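Plinesberg Community Workshop
Thread: packing small rounded goods in sheet paper (1/16)

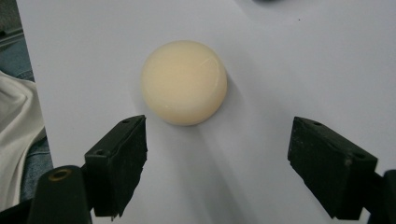 A cream-coloured domed piece on white paper.

2/16
Members have asked the Workshop to set out in one place how small domed and rounded goods should be wrapped before they are placed in the shared store at Darum. The posts which follow replace the printed sheet issued to members in February. Please discard the earlier version.

3/16
These notes apply to any item with one flat side and one curved side: soap, candles, wax melts, moulded silicone pieces, paperweights and the like. They do not apply to glazed ceramics, for which members should continue to consult Eldana Negash at the Darum store.

4/16
Prepare the table first. Wipe it down, allow it to dry fully and lay one large sheet of plain white paper over the area where you will be working. The sheet should be considerably bigger than the item. Newsprint is not accepted, as the ink transfers to pale surfaces and cannot be removed from wax.

5/16
Check the sheet before anything is set down on it. Specks and crumbs show up readily on white paper and should be brushed away with the soft brush kept in the drawer marked Nijs. Do not blow on the sheet. Moisture from the breath marks some finishes.

6/16
Place the item with its flat side down and its curved side up. A rounded piece set on its curve will roll, and most of the damage reported to the Workshop last year was to edges which had met the floor.

7/16
Look at the piece under a lamp placed to one side. On a glossy surface the light forms a bright line, and any break or wobble in that line usually points to a scratch or a dent. Turn the piece by its lower edge and look again. Fingerprints on the top should be removed with a dry cotton cloth.

8/16
Colour should be noted at this stage on the item card. Members are asked to use the Workshop's agreed terms for pale goods: white, ivory, cream, butter. Please avoid "natural" and "off-white", which have been used for all four. Where a piece is warmer in tone towards one edge, write the main colour first and add "warmer at edge".

9/16
Wrapping. Bring the near side of the paper up and over the dome without pulling it tight. Fold in the left and right sides, then roll the piece away from you in a single turn. Tuck the loose end beneath the flat side. Tape is applied to paper only and must never touch the item.

10/16
Two layers are sufficient for soap and silicone. Candles and wax melts require three, with the innermost layer in tissue. The tissue is stored on the upper shelf beside the 2000-sheet packs of white paper. Kindly finish an open pack before starting another.

11/16
The card goes on the outside of the wrapped piece, above the flat side, so that it may be read without unwrapping. Cards should give the maker's name, the material, the colour and the shelf number. Unlabelled parcels will be held at the desk until they are claimed.

12/16
Boxes. Standard goods travel in box size 631, which takes a single layer of small parcels with folded card between them. Deeper boxes may be used for heavier pieces, provided that nothing soft is placed underneath. Parcels should fit closely enough not to shift when the box is tilted, though the lid must close without pressure.

13/16
A member has asked whether used paper may be kept. It may, if it is clean and has no tape on it. Flatten the sheet, fold it once and leave it in the tray by the door. Creased paper is suitable for filling gaps in boxes and should not be used as a first layer against a glossy surface, where the creases may leave faint lines.

14/16
Storage. The Plunditz shelving is the coolest part of the store and is reserved for wax. Soap is kept on the open racks opposite, where the air can move. Silicone pieces may go on either, but not in the same box as scented goods, whose smell they readily take up. Sem Geerts holds the shelf plan and will allot a space on request.

15/16
Questions on wrapping should be addressed to Wilma Aerts, and questions on boxes and cards to Xolani Baloyi. Both may be reached through the Workshop desk on extension 2706. The desk closes for lunch, and messages left during that time are answered the same afternoon.

16/16
Jasper Verbeke will show the folding method at the long table for any member who would find it easier to learn in person. Places are limited by the size of the table and should be booked at the desk. Members attending are asked to bring one small item of their own with a flat base. Paper and tissue will be supplied.

Added in reply to a member's query:
Coloured tissue may be used as an outer layer for goods intended as gifts. It should not be placed directly against cream or ivory pieces, as some dyes rub off. White tissue remains the rule for the first layer in every case.

Added in reply to a second query:
The Workshop does not supply ribbon. Members may fasten their own to parcels which are to be collected from the desk, but ribboned parcels cannot be accepted for the shelves, where the bows catch on the neighbouring boxes.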